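Good practice for two-arm tabletop cells - speaker notes

Slide 1. Say hello, say thanks to Farah Yusof for the slot. Water on the lectern, not on the laptop this time.

Opening line: I love rules. I know how that sounds at 9 in the morning! But every rule in this talk came out of a day when something in our lab went sideways, and writing them down was the best fun I had all year.

Slide 2. Who we are. Small group at Pleltatton, tabletop cells with two arms each, short handling tasks, lots of small household objects. We ran 2000 episodes before we had a written standard. Pause here. Then say we threw out more of them than I want to admit, mostly for dull reasons - an object nobody had logged, a cable that had crept into the workspace, a stand that got bumped and put back a finger's width off.

Slide 3. The house standard, version 6. Started by Teguh Ong as a single sheet taped to a door. It now has 16 clauses and I promise not to read them all. The ones I care about most are layout, cables and reset.

Layout first. Every object on the table is on the object list before the arms are powered. Small things count. A battery counts, a roll of tape counts, and anything that can roll gets a note saying so. If you add an object halfway through, that's a new layout and it gets a new number.
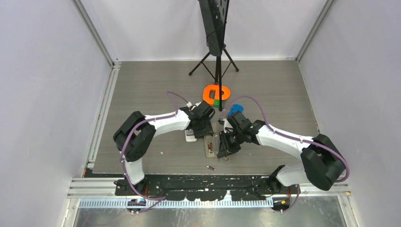 Cables next, and please slow down on this one, people always write it down. Move each arm through its full reach by hand, power off, and watch the cable the whole way. It should never go tight and it should never drop between the grippers. Then do both arms together, which is where the surprises are. Anjani Sumampouw found that most of our snags only showed up when the arms were reaching toward each other.

Tell the Jastham story if there's time. Short version: one arm passed, the other arm passed, both together pulled a connector out in front of visitors.

Slide 5. Shared space. Two arms that can touch need a written rule for who gives way. Ours is simple: one arm holds still while the other enters the middle zone, unless the task sheet says both may be in there. Speed stays at the lower setting for the first 10 runs of any new layout. No exceptions, including for me.

Slide 6. Reset. Same person resets and signs. Check the stand, check the base bolts, check the list against the table. Carleen Rutherford wants photos before and after every reset and I've come around to her view.

Slide 7. What we got wrong. Version 2 was far too long and people skipped it. Ask the room: who has a checklist they really use? Wait for hands.

Close with the ask. Take our sheet, cross things out, send it back to Ningsih Manurung with your changes. The next version is due in November and I can't wait to see what you do to it. Questions.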